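Last updated: July 30, 2022
3 min read

Laltora wedding planner app, reviewed

My cousin Haruna swore by Laltora for her own wedding, so when I got engaged I downloaded it the same night (and yes, paid for the full version!). We've got 80 guests coming in October and I needed help.

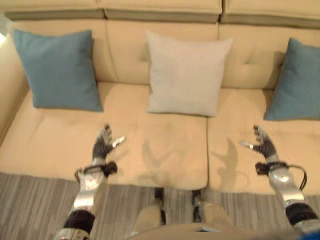 Cream sofa, cushions along the back.

The guest list is lovely to use. You type a name, add the dietary bits and it sorts the tables for you – it even kept two feuding uncles apart once I'd told it to.
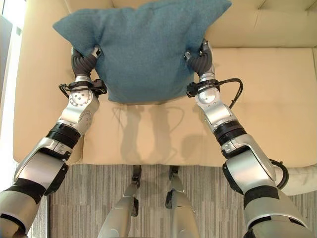

Colours are where Laltora gets fussy. You choose from a fixed chart and there's no mixing your own, so I spent a whole evening hunting for my bridesmaids' shade. What I wanted was a muted teal, like the fuzzy cushion up there, and the closest match was more of a mint. Grr.

The budget page is better, though it logged me out twice

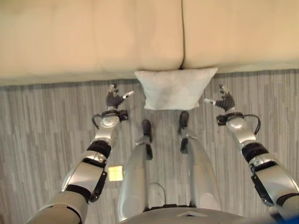
while I was adding the florist's deposit. Four stars from me, and I'd still buy it again.

Related
Mizuno place cards: worth it?
Favours for 200 guests
Choosing a first dance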